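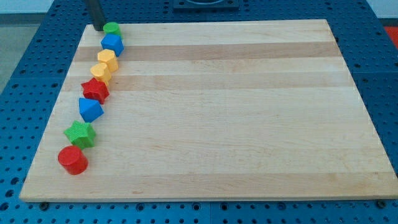
4.2 Die Reihe als Zwischenlager

Wer Formensteine aus dem Sortierspiel aufräumen soll, räumt sie zunächst einmal nicht auf. Zwischen dem Ende des Spiels und dem Verschwinden der Steine im Kasten liegt ein Zustand, den die Spielzeugliteratur bislang großzügig übergangen hat und den wir im Folgenden Zwischenlager nennen. Die Steine werden auf einer Unterlage nebeneinandergestellt, dicht an dicht, und bleiben dort, bis jemand entscheidet, wie es weitergeht. In unserem Material umfasst diese Phase fast 400 protokollierte Anordnungen. Haufen kommen darunter vor, Türme auch, doch die mit Abstand häufigste Form ist die Reihe.

Gerade ist sie selten. Die Anordnung in Abb. 2 verläuft schräg über die linke Seite des Bretts, und mit dieser Neigung steht sie in unserem Korpus keineswegs allein. Norðdahl hat für solche Fälle den Begriff der »freundlichen Diagonale« vorgeschlagen, der sich im Projekt gegen den Widerstand der Zweitautorin gehalten hat. Gemeint ist eine Linie, die vom hinteren zum vorderen Rand der Unterlage führt, ohne sich an deren Kanten zu orientieren. Das verleimte Holz mit seinen abwechselnd helleren und dunkleren Streifen böte durchaus eine Hilfslinie an. Genutzt wird sie nicht. Auch die regelmäßige Lochung der blauen Tischfläche darunter, für Menschen mit Sinn für Raster eine stille Freude, hat auf die Lage der Steine keinen erkennbaren Einfluss.

Bei der Farbe wird die Sache unübersichtlicher. Die beiden gelben Prismen in Abb. 2 stehen unmittelbar hintereinander, was jede Kodiererin sofort als Farbgruppe verbucht. Sie sind allerdings auch beide vielseitig und von sehr ähnlicher Gestalt, so dass dieselbe Nachbarschaft mit gleichem Recht als Formgruppe gelten darf. Die blauen Steine helfen nicht weiter: Würfel und Dreiecksprisma sind durch die gelben Prismen und einen roten Stern voneinander getrennt. Ein konsequenter Farbsortierer hätte das verhindert, ein konsequenter Formsortierer hätte sich nicht daran gestört. Ob hier überhaupt sortiert wurde, lässt sich aus der fertigen Reihe nicht ablesen. Unser Kodierschema sah für diesen Fall ursprünglich keine Kategorie vor; inzwischen gibt es die Kategorie 5 (»Reihe ohne Bekenntnis«), und sie ist bedauerlich gut gefüllt.

Eine eigene Bemerkung verdient der Stern. Er ist der Stein, über den in den Kodiersitzungen am längsten gesprochen wurde, weil er sich den üblichen Angaben zur Ausrichtung entzieht. Bei einem Würfel lässt sich noch mit einiger Würde festhalten, ob er leicht gedreht steht (in Abb. 2 weist eine der senkrechten Kanten nach vorn). Beim fünfzackigen Prisma zeigt immer irgendeine Spitze irgendwohin. Lauritsen plädierte für eine Winkelmessung an der jeweils vordersten Zacke, Norðdahl für eine Pause. Festgehalten wird seither allein, ob der Stern seine Nachbarn berührt.

Der aufrecht stehende Zylinder ist dagegen ein dankbarer Gegenstand. In Abb. 2 bildet er, grün und klein, das hintere Ende der Reihe. Endpositionen wurden gesondert erfasst, da wir in der Vorstudie vom Februar noch annahmen, runde Steine würden an den Rand gestellt, um sie am Davonrollen zu hindern. Die Annahme war plausibel, gut begründet und hielt der Auswertung genau 2 Erhebungstage stand. Aufrecht rollt ein Zylinder ohnehin nicht, ein Umstand, auf den man auch ohne Förderantrag hätte kommen können.

Für die Auswertung in Abschnitt 4.3 behandeln wir die Reihe daher als Ordnungsform eigenen Rechts. Als Vergleich dient das Teilkorpus Clillura mit 100 Anordnungen auf Stoffunterlagen, in denen die Steine deutlich weiter auseinanderstehen und gelegentlich umfallen. Umgefallene Steine zählen als liegend, auch wenn sie das vermutlich anders gemeint hatten.

Weitere Beiträge aus dieser Reihe
Norðdahl: Der Deckel und sein Kasten. Zur Passung von Behältnissen
Lauritsen: Was unter dem Sofa bleibt. Verlustwege kleiner Teile
Hjaltadóttir-Hefte: Türme von geringer Höhe

Kontakt: Inger Norðdahl, Ragnheiður Lauritsen, Arbeitsstelle Hesero | © Baltcombe Verlag | Nach oben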